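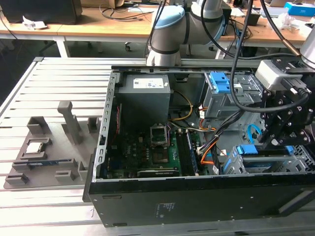
What is in this repository?

Recordings and settings from a comparison of two grippers on PC disassembly and assembly tasks, together with the scripts we used to score them.

Vutlow Gripper Comparison, PC Tower Tasks

Both grippers were run on the same arm, with the same controller and the same task scripts. One is the Braltell parallel gripper with its stock fingers. The other is the Baloyi gripper with narrow fingers we machined ourselves. Finger drawings are in hardware/fingers.

Tasks

The set has 5 tasks:

cpu_pick - take a processor from the fixture tray and hold it over the socket
cpu_place - lower the processor into the open socket and release
ram_pick - take a memory module from the long slot in the tray
ram_insert - seat the module in a memory slot on the board
cable_unplug - pull a SATA data cable from its connector

The tower lies on its side with the side panel off for every task. Socket brackets are opened by hand before a run starts.

Contents

There are 1,020 episodes in total, split evenly between the grippers. Each episode folder holds:

video_fixed.mp4 - fixed camera beside the table
video_wrist.mp4 - camera on the gripper
joints.csv - joint positions and velocities
wrench.csv - force and torque at the wrist
meta.json - task, gripper, finger set, result

The CSV files share a clock. The videos do not, and the offset for each one is stored in meta.json under video_offset_ms. Apply it before you line anything up.

Results field

The result is one of success, slip, misaligned, force_stop or operator_stop. A run counts as a success only if the part is released and stays where it was put. For the pick tasks, holding the part for 10 seconds is enough. Force limits are set per task in config/limits.yaml and are the same for both grippers.

Known problems

The wrist camera cable was rerouted in February. Earlier wrist videos have the cable crossing the lower corner of the view.

wrench.csv drifts on long sessions. We zero the sensor at the start of each session and nowhere else.

The Braltell driver reports finger width late under load. Use the joint data for timing.

Use

Run scripts/score.py with the path to the data folder. It writes one table per task and one combined table. Python 3.10 or later is needed.

The Treltham controller files are not included. Ask the maintainers for access.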